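Dolores Haverford has been altering and mending clothes for most of her working life. Her shop is on the ground floor of a brick building in Fletthorpe, two doors down from the post office, and it has no sign other than a card in the window with the hours on it. I went to see her because three people in the same week told me to, after I wrote a column asking readers what they do with shirts that wear out at the collar.

She had a man's white dress shirt under the machine when I came in and kept working on it while we talked. I asked first how many shirts come through.

"More than pants now," she said. "It used to be hems. Pants and skirts, hems all day. Now people buy pants that are the right length off a website, or they don't care. But shirts still wear out in the same two places, the collar and the cuffs, and the rest of the shirt is perfectly good."

What she does with a worn collar is turn it. The collar comes off the stand, gets flipped so the worn side is underneath, and goes back on. She charges 20 dollars for it. I had heard my grandmother talk about this but had never seen it done.

"You pick out the stitches along the top of the band," she said. "Slowly. I use a seam ripper with a small blade, I don't like the big ones. Then you press the collar flat, you mark the center with a pin, you turn it over and put it back in the same slot. If the collar has buttonholes for the points, then it's no good, you can't turn that. I tell people on the phone to look for that before they drive over."

I asked whether it really looks like new.

"It looks like a collar. The underside is sometimes a hair smaller than the top, if it was a well-made shirt, so it rolls a little different. I notice it. The man wearing it won't."

She learned the work from an aunt and then at a dry cleaner's called Quintanilla, where she ran the repair table in the back for seven years. She described the repair table as a door laid over two filing cabinets. Most of what she did there was buttons. Pressing machines crack buttons, and the cleaner's policy was to replace them without telling the customer.

"I had coffee cans of white buttons," she said. "Four-hole, two-hole, pearly, flat. You'd be surprised how many kinds of white there are. If I couldn't match it I'd take the bottom one off the shirt, the one that gets tucked in, and move it up, and put the odd one at the bottom. I still do that."

She left when the owners sold. The new people wanted repairs sent out to a central shop, and she didn't want to drive there.

We talked for a while about fabric. I had expected her to say that older shirts were better, and she did say that, but with more conditions on it than I was ready for.

"Some old shirts are terrible," she said. "People bring me their father's shirts from the seventies and it's polyester, it'll last until the sun burns out, but it's no pleasure to wear. What's changed is the middle. There used to be a decent shirt at a medium price. Now it's thin, or there's stretch in it. Stretch is what kills them. The elastic goes before the cotton does and then you've got a shirt with little ripples in it and I can't do anything about ripples."

She is in favor of plain weaves and of checks. Checks she likes for a practical reason, that the pattern gives her lines to sew along and hides a patch.
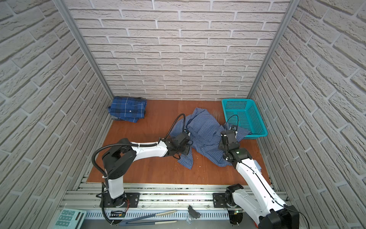 "A patch on a solid blue shirt, you see it from across the street," she said. "A patch on a check, if you line it up and you take your time, you have to go looking for it. The trouble is finding something to patch with. I take it from inside the yoke or from the hem, or the inside of the pocket. If there's a pocket, I've got fabric. A lot of men would be happy without the pocket anyway."

I asked her to show me one. She went to the rack and came back with a flannel work shirt belonging to a customer named Jaxon Lapointe, who later told me I could mention it. He had caught the elbow on a gate. She had taken the chest pocket off, washed the shirt once so the faded square would start to catch up with the rest, and set the pocket fabric behind the tear. Then she had gone over it by hand in three colors of thread. I found it after a few seconds, mainly because I had been told which elbow.

When I called Lapointe he said he had owned the shirt since high school and had brought it in twice before. "She told me next time it's going to be more her shirt than mine," he said. "I don't mind paying. I tried to buy another one and they don't make that one."

Haverford doesn't take everything. She won't work on leather or on anything with beads. She turned down a wedding dress the morning I was there, politely, and wrote a name and number on the back of a card for the caller to try instead. The name was Nkechi Onyeka, who does formal wear out of her house on the other side of town. The two of them pass customers back and forth.

"Nkechi can look at a dress on a person and tell you where it's wrong," Haverford said. "I can't do that. I can tell you where it's wrong when it's flat on the table."

I asked about the machine. It is a Prudex straight-stitch, gray, bought used, and it does nothing but go forward and back. She has a newer one with a screen that her daughter-in-law gave her. She uses it for buttonholes.

"It does a beautiful buttonhole," she said. "I'll give it that. The rest of the time it's asking me questions."

Thread matters to her more than the machine does. She buys cotton-wrapped polyester on large cones and keeps a notebook with snips of each color taped to the page and the number beside it. The gray she uses most is number 2274 and she has been through so many cones of it that she can say the number without looking. She orders from a supplier called Trukora and says they have changed the cone shape without changing the price, and there is less on it.

I had brought a shirt of my own, a blue oxford with a collar gone white along the fold. She turned it inside out before she looked at the collar at all. She looked at the side seams and under the arms, then held the back of it up against the window.

"That's the first thing," she said. "There's no point turning a collar if the back's about to go. See, you can read through it there, across the shoulders. That's from a backpack or a seat belt, probably a backpack. You'll get a year out of it, maybe. I'd do it if you love it. If you don't love it I'd keep the buttons and use the rest for rags."

I said I would think about it. She folded the shirt, sleeves back, bottom up, in four or five movements, and handed it to me. It was a better fold than it had arrived in.

Most of the advice she gives out for free is about washing. She thinks people wash shirts too hot and dry them far too long. Her rules, as I wrote them down, were to undo every button first, including the cuffs, to wash in cool water, to take them out of the dryer while they are still a little damp and hang them up, and to leave the top button done on the hanger so the collar keeps its shape. She is against bleach for collars. She uses dish soap and an old toothbrush, and lets it sit for the length of a phone call.

"People say, my collar wore out. A lot of the time it got scrubbed out," she said. "They went after the ring with a stiff brush and they took the surface off."

Priya Kasprzak, who rents the other half of the ground floor for her bookkeeping business, came through while we were on this and disagreed about the dryer. She line-dries everything, and said a dryer of any kind was where shirts went to die. Haverford said that was fine for someone with a yard. They had clearly had this conversation before - neither of them raised her voice or changed her mind, and Kasprzak left with a skirt over her arm.

There is some question of who does this work next. Haverford had one apprentice, Asif Ansari, who came to her for two afternoons a week while he was in school and now does repairs for a uniform company. She is proud of his zippers. He learned them on parkas, she said, and once you've done a parka zipper you can do any other kind.

"He could take this over," she said. "I've told him. He's got health insurance where he is, so I don't push."

I reached Ansari by phone and he said much the same. He liked the shop, and he liked that customers came in and told him what had happened to the thing. At the uniform company the jackets arrive in a bin with a ticket. He said he still turns his own collars and has done his brother's and his landlord's.

Haverford does not have plans to stop. Her hands are good, she says, and her eyes are good enough with the lamp. She closes the shop for most of June, when it is slow, and goes to her sister's. She takes mending with her.

Before I left I asked what she gets asked for most that she wishes people would do themselves.

"Buttons," she said. "I charge two dollars and I feel bad taking it. It's a needle and a minute. Wrap the thread under the button a few times so it stands up off the cloth, that's what people leave out. They sew it down tight and then it won't go through the hole, or it pulls and tears. Leave it some room."

She went back to the white shirt. The collar was on by then, and she was going along the band with her thumbnail, checking the stitches.

I took the oxford back to her the following week.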